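How Do You Teach a Robot to Pick Up a Shoe?

By Kimutai Massawe
22/09/2022

Think about the last time you learned to tie a bow. Somebody probably told you how, and it didn't help much. Then they put their hands over yours and moved your fingers through it, and suddenly it made sense!

I teach robots, and one of the ways I do it is a lot like that.

A robot arm has joints, a bit like your shoulder, elbow and wrist, with a motor inside each one. Mine has 6 of them if you don't count the gripper (that's the hand part). Every joint can tell the computer how far it is bent. So if I move the arm, the computer can write down all those bends, many times a second, like a diary.

There are two ways I can move it.

The first is by hand. I switch the arm into a floppy mode where it holds up its own weight but lets me push it. I grab it near the wrist and walk it over to the thing I want. It feels like steering a very heavy shopping cart through honey.

The second is by remote control. I stand back, hold a controller, and the arm goes where I tell it. My friend Itsuki Higuchi is much better at this than I am. I still mix up left and right when I'm standing on the wrong side of the table!

Each time we pick something up, that's called a demonstration, or a demo if you're in a hurry. One demo isn't enough. If you only ever showed a robot one shoe, pointing one way, it could get stuck the moment the shoe was turned around. So we do it again and again. For our Ogura project we recorded almost 300, and my arms were tired for a week.

We also mix up what goes in the bin. Soft things, hard things, shiny things, things with funny shapes. 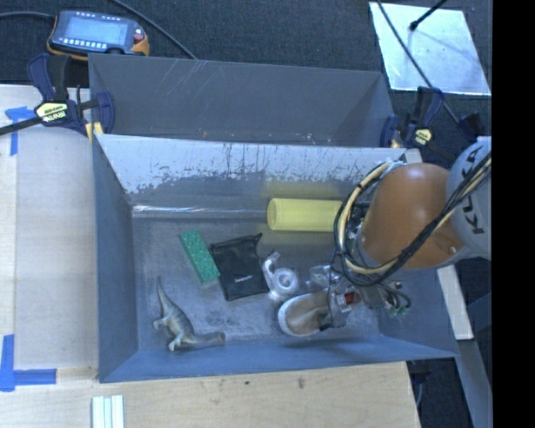
Reading time: 2 minutes

Which would you grab first? A yellow cylinder lying on its side can roll away if you bump it. A toy dinosaur has a long neck and a thin tail, so you have to choose where to squeeze. Clear tape is tricky in another way: cameras have a hard time with see-through stuff. The gripper is over the shoe, and I like shoes, they're nice and chunky.

The gadget with the screen and the round red button, lying behind the bins, is called a teach pendant. You can use one to drive an arm a tiny bit at a time. The red button is for stopping in a hurry.

Want to try teaching a robot at home? Get a friend to close their eyes and be the arm. Put a sock on the table, then gently guide their hand to pick it up. Do it a few times, move the sock somewhere new, and let them have a go with their eyes open. Then swap places!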